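I've been putting off the November post because most of the month went into one thing, moving my grandmother's recipes out of the tin and into a form the family can use. There were 397 cards. Some were in pencil, a few were cut from flour bags, and 40 of them turned out to be the same plum cake with small changes.

I started by typing them in the order they came. That was a mistake, and I gave it up after a week.
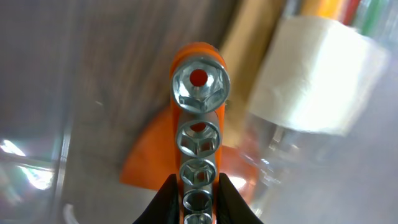
Inès Deschamps wrote in to ask why I didn't just scan the lot and be done with it. I did scan them. The trouble is that a scan of faint pencil can't be searched, and my cousins want to type "leek" and get the leek pie.

So I sorted by main ingredient, then by how much work the dish takes. Soups went quickly. Preserves were slow, as she measured sugar by a cup that broke years ago. Maja Witkowska, who cooked with her in the Wamilton house, thinks it held about 20 centiliters. I've used that and marked each one as a guess.

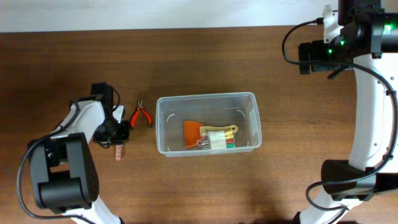 *The table, late morning.*

Duplicates took the most time. I kept the latest version of each and put the changes in a note underneath. After that I had 161 recipes, and I stopped cutting there.

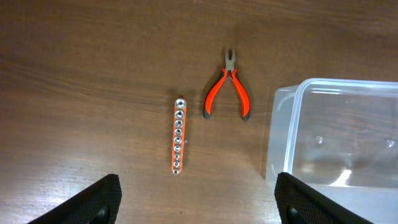

The bread section is still out of order. She wrote the same dough for one loaf, two loaves and a whole oven, and the amounts don't scale evenly between them. I want those cards to run from the biggest batch down to the smallest, the way the sockets sit on that orange rail, so you can find your size without reading every card. The rye ones have no amounts at all, only "enough."

Printing comes next. Solange Poulain wants large type and a binding that lies flat. I'll ask for a price after the holidays. If anyone in the family has the missing card for the walnut bread, please send it to me.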